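About Us

Hi, I'm Ayanda Chauke, and I run Jallmont, a small cooking school over a hardware store on Echeverri Street. I teach most of the classes, answer most of the email and wash far more than my share of the pots. If you've called and got a breathless woman with a mixer going behind her, hello, we've already met!

I didn't set out to teach. I was a bookkeeper for years, and I cooked the way a lot of people do, which is to say the same six dinners on a loop. Then my aunt moved in with me for a winter and took over the stove. She made soup out of things I'd been throwing away (carrot tops, the hard end of the cheese, a chicken neck) and she talked the whole time she did it. By the time she went home I was cooking for the neighbors, and by the next December I had four of them in my kitchen on folding chairs, peeling things.

We moved into the Platport building after that. It was a dance studio before us and a print shop before that, and the floors still slope a bit toward the street. I signed the lease with $4,000 in savings and a used range that took 2 men and a lot of swearing to get up the stairs.
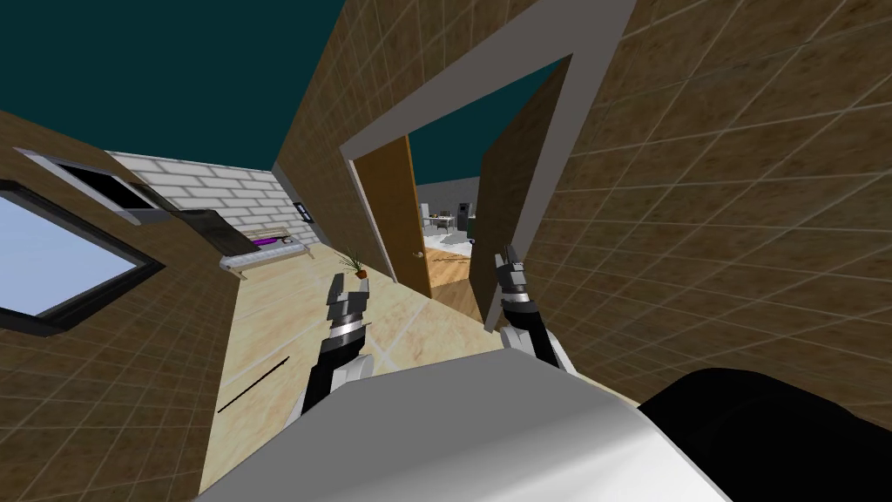
What we teach

Plain home cooking, mostly. Soups, beans, roast vegetables, bread that works on a weeknight, a chicken and what to do with the rest of it. We run a knife class every month and it fills up first, so sign up early if that's the one you want. There's also a class called Roots, which is my favorite and the hardest one to sell. People hear "turnip" and remember something gray from a school lunch tray. Give me one evening and a hot oven and I think I can change your mind.

Parsnips are where I usually start. Peel them, cut them lengthwise, and if the middle feels woody, take it out. Then oil, salt, and a lot more heat than you think. Don't crowd the pan. I say that so often that a group of regulars had it printed on an apron for me, and I wear it every week.

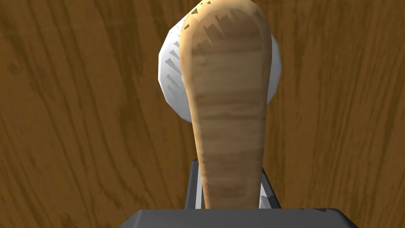
Wood grain and warm browns, my favorite colors in any kitchen.

We keep classes small because I like to get to everybody's cutting board at least a few times. You'll cook in pairs, unless you'd rather work alone, and then we all sit down and eat it. Dinner goes long. I've stopped fighting that and just moved the end time on the schedule.

Where the food comes from

Our flour and dried beans come from Urker, a mill and dry goods place out past the reservoir. I've been buying from them since the folding chair days, and they still write the bill by hand. Vegetables depend on the season and on who has too much of something. Last fall it was leeks, and we had leeks in everything, including one tart that I'm still proud of and one cake that I'm not.

Last year we served 3,742 dinners at our table, up from 3,442 the year before. I know those numbers exactly because you can take the girl out of bookkeeping, but she will still have a spreadsheet for the soup bowls. 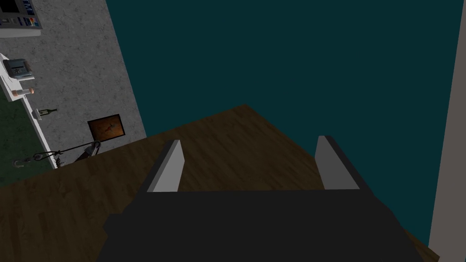
Coming to a class

You don't need any experience. Wear closed shoes, tie your hair back if it's long, and bring a container with a lid for leftovers. Aprons are here. Tell us about allergies when you book, please, and not when the dish is already on the table (it has happened, more than once, and my heart can't take it).

The entrance is the green door to the left of the hardware store. Ring the bell twice, it sticks. There's an elevator around the back, so call ahead if you'd like to use it and I'll come down and meet you.

Gift cards are for sale at the front desk or by email, and they don't expire. If you have a question about a class, write to me and I'll get back to you, usually late at night once the dishes are done.

Page updated May 2, 2025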